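May 7, 2003
Dye bath notes, wool lot from Deligiannis
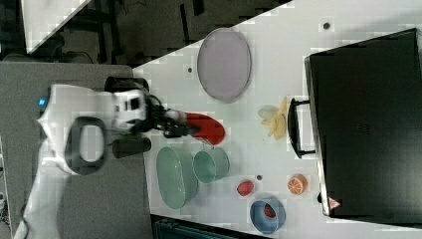
Madder again, second try on the 17 g skeins. Alum mordant overnight, rinsed 2 times, then into the pot with chalk added. Kept it low — last time it boiled and went brown on me. Color I want is a plain strong red, near enough the red thing lying on the white table, no orange in it. Got brick instead. Tap water maybe? Eyvindur says try the Stitis well water, he has almost 3 gallons left.

To do: weigh root BEFORE soaking. Label skeins, the tags from December all came off. Ask Eyvindur for teh strainer back. Cochineal still not here.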